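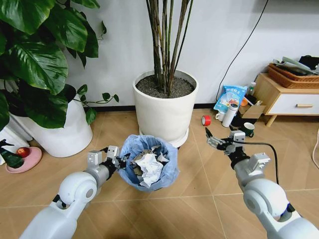 Floor litter and the small lined bins: proposed change to the procedure

Itden Residents' Board > Shared Rooms

Maelle_Cormier
Members are asked to comment on the following before the August revision. At present, wrappers, tissues and scrap paper left on the floor of the plant corner are collected once, at 5 p.m. It is proposed that collection take place twice and that the liner be changed each time. The liner should be folded over the rim of the bin.
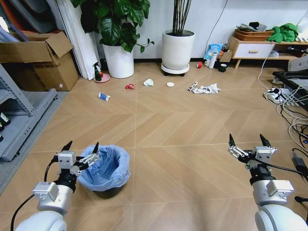
The second collection would fall at noon. Drink containers would continue to go into the same bin until separate provision is approved.

N_Abdella
I do not support changing the liner twice. Our stock is 649 liners, and a bin holding one carton does not require a new one. I would suggest the following wording: "The liner shall be replaced when the bin is full."

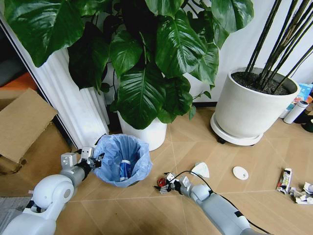

I would also ask that caps and lids be picked up individually. They are easily missed with a broom, particularly near the planters.

Mpho43
The wording above is acceptable to me, except that "full" should be defined. Paper can be pressed down a good deal, and residents will differ.

Maelle_Cormier
Noted. I propose "level with the rim."
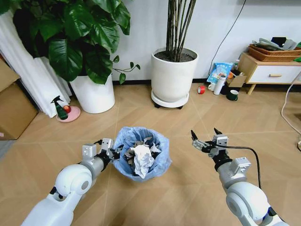 Sumeya Adugna regards that as too late, and asks that the liner be tied and removed at three-quarters, as is done in the Nulen building.

N_Abdella
I can accept three-quarters. My objection to the noon collection stands.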